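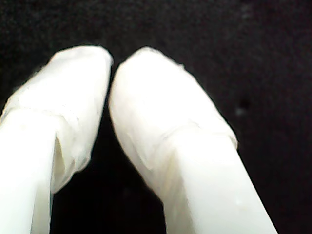

Import stuck at "checking rows", patient flight list, Prillutgate desk
Status: open, then solved, then open again, now closed
Priority: high
Product: Irus, web version

Opened 6:40 am

Trying to load the passenger list for the relief flight out of Prillutgate. Import says "checking rows" and just sits there. Left it while I made calls, came back, same screen. No error. Need this in before the crew gets the final list, these are chemo and dialysis patients and the hospital on the other end won't hold chairs without names in the system.

List comes from Sayce clinic as a spreadsheet. Same layout they sent after the first storm, worked fine then. Power is on and off at the clinic so I can't just keep asking them for a new one.

Tried already:
logged out and in
different browser
saved as CSV and loaded that
the office laptop instead of mine

6:55 am, reply from support

Thanks, we can see the job on our side. It's waiting on row 9. Could you check the date of birth column there? Also please don't start Import again while the first one is open, each try joins the queue behind it. You have 5 in there now.

7:02 am

Ok sorry, didn't know about the queue. Row 9 date of birth looks normal to me. There's a companion on that row tho, patient is a child and the mother is flying too. Sayce put both names in one cell with a line break between. Could that be it?

7:10 am, reply from support

Yes, very likely. Irus reads the line break as a new row, then finds no birth date for it and waits for someone to confirm. The confirm box should pop up but it's hidden when the window is narrow. Known problem, not fixed yet.

Please do this:
Cancel all the queued jobs (Import, then Activity, then Cancel all).
Put the companion on a separate row, type "C" in the role column.
Put the patient's case number in the "travels with" column on the companion's row.
Save, load once, full width window.

7:31 am

Done. Went through in under a minute. Thank you!! Marking solved.

7:48 am, reopened

Not solved. Names are in but the oxygen flag is gone for 2 patients. It was in the sheet, column H, "yes". On the flight page it's blank for both. This is worse than the frist problem, crew loads oxygen off that page.

Have called the crew and told them by phone so they know. But the page has to be right too, the receiving hospital prints from it.

7:56 am, reply from support

Right to call them. Looking at your file, column H has "yes" with a space after it on those rows. Irus only takes "yes" or "Y" exact, anything else comes in blank. It should warn you and it doesn't. We're raising that as its own ticket.

Quickest is to fix by hand on the flight page. Open the patient, Needs tab, tick oxygen, save. Don't reload the sheet or you'll get doubles.

8:04 am

Fixed by hand, both. Checked wheelchair and stretcher columns too, those are ok. Printed the page and read it over the phone to Sayce line by line, matches thiers.

Still want:
a warning when a medical column comes in blank
the confirm box to show on a small screen, half our desks are on tablets right now
a blank template we can send to clinics, with companion rows already in it

8:20 am, reply from support

All 3 passed on. Template is under Help, Downloads, "Patient list with companions". No date yet for the other two. Closing this one, reply here if anything else drops off the list.

8:23 am

Got the template, sending to Sayce when their line is back up. Ok to close.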